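### 4.2 Do shoppers read the pack?

The claim that packaging colour steers people towards or away from a product is repeated so often that it has nearly stopped being tested. Lim's review for the Arnari project lists it as settled. We are less sure. Most of the studies behind it asked people what they would pick, sitting at a desk, with no money changing hands and no child pulling at a sleeve. Asking is cheap, and it tells us what people think a sensible answer sounds like.

Our own survey went to 1,000 households, of which 300 sent back a form we could use. That is a poor return, and we do not think the missing households were missing at random. People who enjoy talking about their shopping are more likely to fill in a form about it. The strong liking for bright packs reported in the Willex trial may owe a good deal to the same problem, though its authors do not discuss it.

There is also the matter of what counts as a colour. Kovačević sorts packs by their main shade only, so that a yellow pack (Figure 3) goes into the same group as every other yellow pack, whatever its shape or size. This keeps the tables short. It also means that a difference put down to colour could just as well come from something else that yellow packs tend to share, such as the kind of food inside or the shelf they are usually given.
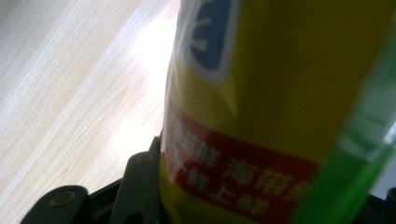
**Figure 3.** A yellow cylindrical package against a pale wooden surface.

We tried to pull these apart by going back to the 40 households that had agreed to keep their till receipts through January. The result was dull. Once price was taken into account, the link between pack colour and purchase was too weak to rest anything on, and in the Delić shops it ran the other way. Nine of the households had changed their main shop during the month, which muddies things further.

None of this shows that colour has no effect. Our sample is small and January is an odd month for food buying. But the burden of proof has been put in the wrong place — a finding built on stated liking should not be quoted as though it were a record of sales. The Brelaneo guidelines do exactly that, and the advice to small producers that follows from them, to redesign first and look at price later, could prove an expensive mistake.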